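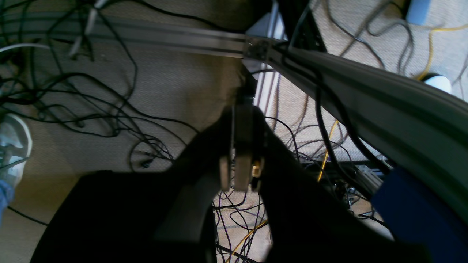
Ayantu Wubshet
@ayantu_w
June 2, 2020

Thread on voltage drop in long low-voltage runs, from the office retrofit at Femdale. Most of the trouble calls I get on 24 V and 12 V systems come down to the wire between the supply and the load. 1/

The floor plan put the supply cabinet at one end and the last door controller at the other. Cable length 47 meters, measured along the route. The drawing had a straight line on it and the straight line was a good deal shorter. Measure the route. 2/

Current goes out and comes back, so the length that matters is double the route. This is the error I correct most often on other people's sheets. If your calculator asks for "length," find out whether it means one way or both before you type anything. 3/

The formula: drop = current x resistance per meter x route length x 2. Resistance per meter comes from the cable maker's data sheet. Use the value for the temperature the cable will run at. Published figures are usually given at 20 C, and copper gains a little under 0.4 percent per degree above that. 4/

Worked numbers. Load of 2 A, 1.5 mm² copper, 0.0121 ohm per meter. 2 x 0.0121 x 47 x 2 = 2.27 V. From a 24 V supply that leaves 21.7 V at the controller. Its low limit is 19 V, so it passes. 5/

Same load at 12 V, same cable: the drop in volts is the same 2.27, but you are left with 9.7 V. That is nearly 19 percent gone. Equipment that restarts at random when a lock fires is often sitting right there. 6/

Use peak current. A strike or a maglock with a relay draws more at the moment of switching than its label suggests, and the controller sees the dip. Mahlet Gebreyes put a scope on the far end of one of ours in April and the dip was over in under 200 ms. A handheld meter showed a steady line the whole time. 7/

Ways to fix it, in the order I try them:
Go up a wire size. 2.5 mm² takes the example above down to 1.4 V.
Move the supply closer.
Split the load onto two runs.
Raise the output trim on the supply, last, and only if the nearest device tolerates it with everything else switched off. 8/

On that last one. The trim raises the voltage for every device on the line. The close ones get all of it. I have replaced two readers that were fed over their limit by someone fixing a problem at the other end of the building. 9/

Terminations. A loose screw terminal can add more resistance than several meters of cable. Measure the drop across each joint with the load on. Anything over a few millivolts at these currents gets remade. Ferrules on stranded wire, every time. 10/

Copper-clad aluminum: don't. For the same cross section the resistance is more than half again as high, and it doesn't like being bent twice in the same place. Check the printing on the jacket. If the jacket says nothing, scrape a strand with a knife and look at the color. 11/

Someone from Mudard asked about fusing. The fuse protects the cable, so size it for the thinnest cable downstream of it. Then check that a short at the far end still draws enough to blow it. On a long thin run with a current-limited supply it may not. 12/

Label both ends with the route length and the wire size. The person who adds a load three years later will not have your spreadsheet. We also write the measured voltage at full load on the inside of the cabinet door. 13/

Sheet is the same one I used for the Tanabe job, one tab per voltage, with the temperature correction in column F. Reply if you want it. Next thread will be on shared returns and why the ground reference at the far end moves around. 14/14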